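Progress report, second period: two-arm handling of kitchen items
Prepared by Varkard for the Skirkix small grants program

1. Summary

The second period ran from February through the open day in May. The main task in the grant plan was to show the two-arm table to people from outside the lab, with visitors free to ask for items in any order. We held the open day at our Acuña site, in the same room we use for daily work. Two groups came in the morning and one in the afternoon. This report covers what was shown, what visitors asked, and what is left to do before the final period.

2. Work before the open day

At the end of the first period the log held 1476 practice picks. We told the program we would reach 2000 before letting visitors in, and we did, with most of the added work going to items that are hard to hold: thin handles, round fruit and wire goods. Stirkurance reviewed the safety plan in April and asked for two changes. The speed limit was lowered for sessions with guests, and the stop button was moved to the visitor side of the table. Both were in place on the day.

We also changed how the fingers close. In the first period they closed to a fixed width, which worked for boxes and failed for almost everything else. They now close until the load on the motor reaches a set level. The level is still chosen by hand for each type of item. Handles are set higher than fruit, as they tend to turn in the grip when the arm lifts. 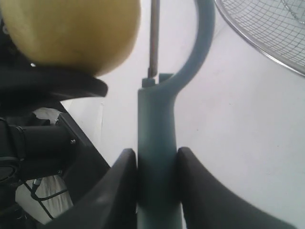 Gripping a blue-gray hooked piece by its shaft, wire mesh at upper right.

3. The demonstration

Each session lasted 40 minutes. One operator ran the table and a second staff member took questions. We opened with a short talk and then went straight to handling. The plan called for a fixed list of tasks in the first half and requests from the group in the second half. The afternoon group asked to skip the list, and we agreed.

Wire goods were the slowest part of the morning. The mesh gives mixed readings on the depth sensor, and the software often asks for a second look before it will commit to a grip. We had warned the groups about this, but the waits felt long with people standing at the table. For the afternoon we shortened the second look.
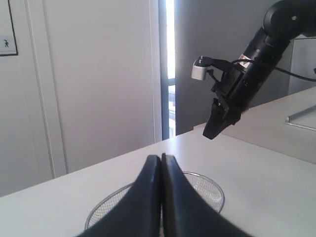 The shorter look saved time and did not add to the number of failed grips in the log. We will keep it as the default for the final period and test it on glass, where we expect it to do less well.

The two arms were run one after the other for most of the day. Shared tasks, where one arm steadies an item while the other works, were shown twice at the reduced speed. They are still at an early stage, and we told visitors so.

Fruit drew the most questions. People wanted to know how hard the fingers press and whether bruising shows up later. We have no good answer to the second question yet. Checking it would mean storing fruit for several days after handling, and the present budget has no line for that. We would like to discuss a small transfer from travel.
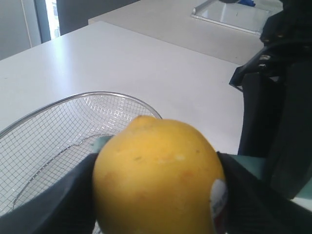
One visitor from the morning group wrote to us afterward that the force setting should be looked at before anything else, as a kitchen will have soft and firm fruit in the same bowl and no one on shift will stop to change a number. We agree with the point and have moved this work to the start of the final period.

4. Spending

Open day costs came to $600, covering printed signs, floor tape, coffee and the room cleaning. The plan allowed for more. Replacement finger pads cost $374 and were charged to parts. No other line changed.

5. Next steps

Set the grip level from the first contact reading, starting with fruit.
Repeat the wire goods test with the shorter second look and add glass.
Send Stirkurance the stop button log from the open day.
Agree on a month for the closing visit. We would prefer October, when the Acuña room is free for a full week.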